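Clovstead Weaving Words

README, version of 23 March 2026

Welcome! Clovstead is a word list of weaving and cloth terms as people say them at home and at the loom - 739 entries so far, 583 of them with a sample sentence. I started it after finding that three neighbours had three different names for the same knot.

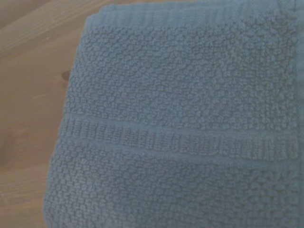 Each row has a term, a plain meaning, the region and a note on who uses it. Spellings follow the speaker, so you'll find some lovely oddities in there. Please don't tidy them!

Files
terms.csv - the full list
sentences.csv - sample sentences, matched by term number
bonomon.txt - 50 terms from the Bonomon notebooks, still being checked

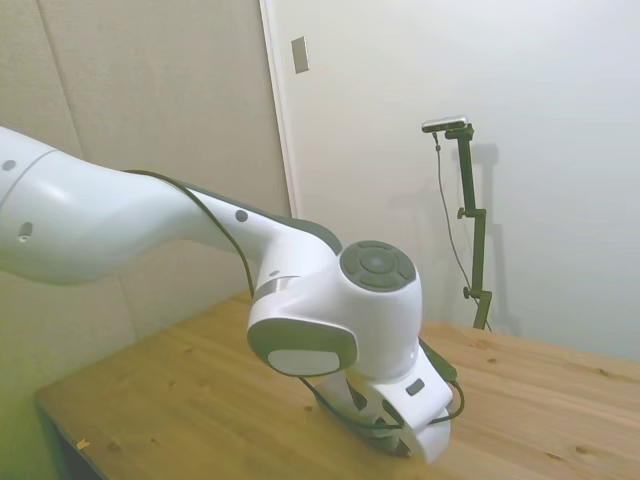
Known gaps: dyeing words are thin, and knitting is left out for now. Junhao Tang is sorting the lace terms, which should go in during April.

Free to use and share, with a credit to Clovstead. Corrections are very welcome - give the term number and where you heard the word.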